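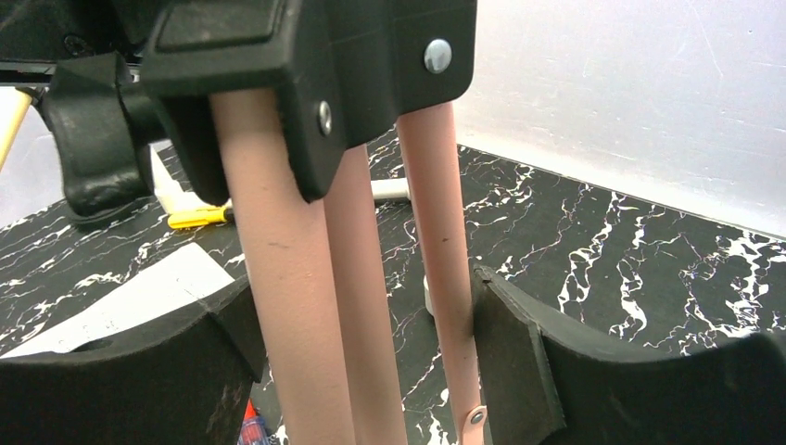

Planlow music stand in pink – leg joint and tightening knob

Planlow Music Stand, Perforated Desk

Colour: pink
Sold by: Drania
Availability: in stock, sent out within 5 working days
Guarantee: two years on all metal parts

The Planlow is a tripod music stand for home practice, lessons and small group playing. It has a metal desk with rows of round holes punched through it, a lower lip to hold the music, and three tubular legs that spread from a black plastic joint. The desk is a salmon pink. The legs have a matte finish closer to rose gold, and the two colours are not meant to be an exact match.

We have stocked the stand since Sota stopped making its own folding model, and have sold some 3,000 in that time. Most go to parents of children in their first few years of learning an instrument. We also sell a fair number to adult players who want a stand that can stay out in the living room.

The desk

The desk takes two sheets of A4 side by side, or a standard tutor book lying open. It will hold a thicker album, but very heavy hardback scores are better on an orchestral stand such as the Zaki. The lip runs along the lower edge and is deep enough for a pencil next to the music.

The holes keep the weight down and let the air through if you play outdoors. You will still want a couple of clothes pegs or clips on a breezy day. Clips are not supplied. Any small spring clip from a stationer will do.

The desk tilts forwards and back and is held at the angle you choose. For a seated player, start with it close to upright and lean it back until the bottom line of the page can be read easily. Loose sheets sit best with the desk leaning well back. 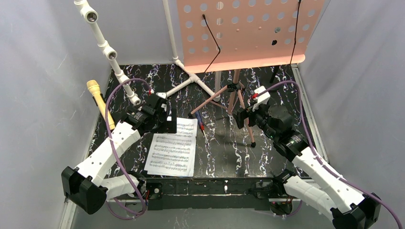

Players who work from single sheets often like to lay them out on a table first, put them in order and mark the page turns, then move them up to the desk two at a time. If you regularly play from more than two pages, tape them edge to edge on the back and fold them like a map. A strip of thin card behind the whole lot stops the outer pages from drooping.

Putting it up

1. Stand the folded tripod upright on the floor.
2. Loosen the knob at the leg joint by turning it anticlockwise.
3. Draw the legs outwards until they stand wide and even.
4. Tighten the knob. Hand-tight is enough. Do not use pliers.
5. Raise the centre post to height and fix it.
6. Fit the desk to the top of the post and set the angle.

Point one leg straight towards the music side of the stand, under the desk. This is the steadiest position, and it keeps that leg away from the player's feet.

The stand can also be used low, with the legs spread wide and the post all the way down. Set like this it will go on a large table or on the floor for younger children who sit on cushions to play. Check that all three feet are on the surface before putting any music on the desk.

Care

Wipe the desk and legs with a damp cloth and dry them afterwards. Do not use cream cleaners, which will dull the matte finish. Small scuffs on the legs come with normal use and do not affect how the stand works. The joint needs no oil. If the legs become stiff, brush out any dust and work them open and shut a few times.

Spares

The tightening knob and the rubber feet can be bought separately. Knobs are 7 pounds each, including postage. A pack of three feet is the same price. The desk is not sold on its own in pink at present – we hope to have more by April, and will add them to this page when they arrive. Leg sections are riveted to the joint and cannot be replaced at home. If one is bent within the guarantee period, send us a photograph of the damage and we will exchange the whole base.

Measurements

Tube at the centre post: 17 mm
Lowest desk height: suitable for table or floor use
Highest desk height: suitable for most adults standing
Carry bag: included, black, with shoulder strap

Returns

Unused stands can be returned within 28 days in the original box. Please include the carry bag. We pay the return postage on faulty goods only.

Customer reviews
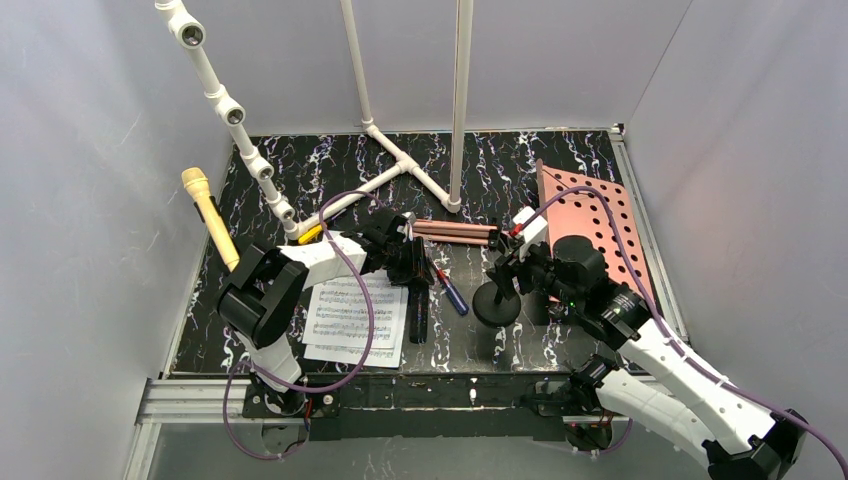

Bought this for my daughter, who has just moved up from a book on the kitchen table to a proper stand. Good solid thing for the money. The colour is softer than I expected and she is very happy with it. My one complaint is the bag, which is a tight fit once the desk is in, so we carry the desk separately in her music case. It would also help to have the instructions printed in larger type. Four stars. Posted 5/28/20.

Reply from Drania: Thank you for the review. The desk goes in more easily if it is put into the bag first, flat side against the back, with the legs after it. A large-print copy of the instructions can be requested by email and will be sent by post at no charge.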